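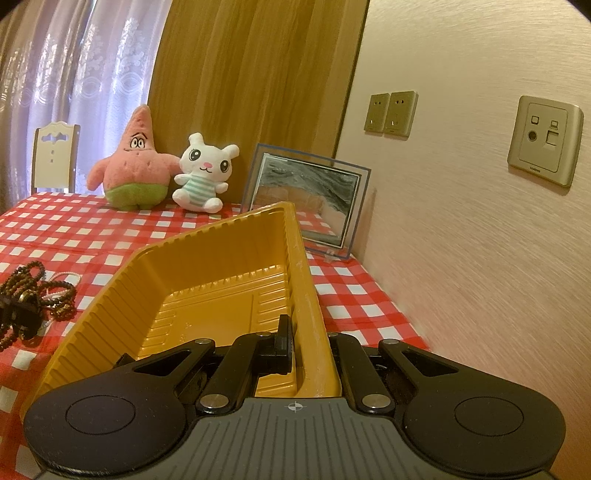 Skamwood Open Day: What I Saw and What I'm Stealing for Our Project

For the field visit part of this course I picked the November open day at Skamwood, mostly because it was the only one on the list I could get to without two buses. I'm really glad I did! I had been to robot demos before where you stand behind a rope and watch an arm stack blocks, and I was expecting more of the same. Skamwood does things differently. They had people doing ordinary little chores with hand-held grippers, and you could stand right next to them and ask questions the whole time.

I got there at 10 in the morning and stayed for three of the demos. The first was a short talk on Tasen, which is the name of their program for teaching arms from human demonstrations. A person does the job with a gripper in their hand, the camera on it records what the fingers are doing, and later an arm tries to learn from all those recordings. We covered this in class, but I didn't get how physical it was until I saw somebody working that way. You can't just reach over like you normally would. You have to think with two fingers (and pretty stiff ones).

The second demo was the one I liked best, and it was about picking up a plastic tray by its side wall. Sounds like nothing, right? But a tray held by one wall doesn't stay level. The yellow one they used tipped well over, with the far corner pointing toward the back of the table, and the fingers only had that one thin wall to pinch. I asked why they didn't use something easier, like a cup. The answer was that easy objects don't teach you much about grip, and I wrote that down and underlined it.

I also noticed how un-lab-like the table was. Red-and-white checkered cloth, a pile of beaded necklaces, a Patrick Star plush, a white bunny in a striped shirt. Our own table at school is plain gray with tape marks on it — and I now think that's a problem. If an arm only ever sees gray, I wouldn't trust it in anybody's kitchen. The checks also made it harder for me to judge where the tray was, so I'd love to know how the software copes.

Then they let us try. The rig they handed me was called a Wenel, and I was terrible with it. It took me 12 tries to lift a tray and set it down again without dropping it, and my wrist was sore on the ride home. My mistake was squeezing too early, before both fingers were lined up with the wall. Once I slowed down it got better, though I never got good.

The third demo was the arm itself, running on 874 recordings. It got the tray up on most of its runs, but I had a bad spot for seeing and didn't keep a proper tally, so I'm not going to put a success rate in this report. I do wish I'd taken better notes there.

What I want to change in our Reisinger unit project: put a patterned cloth on the table, add some clutter, and use at least 2 objects that are awkward to hold by the edge. I'd also like each of us to practice before we record anything, so our early fumbling doesn't end up in the data. I still don't know whether fumbles are always bad, though. Maybe an arm should see a few? I meant to ask and ran out of time, so it's going on my list for the spring visit.

Back to top | Robotics Coursework Pages | Text copyright the student author | Contact the course office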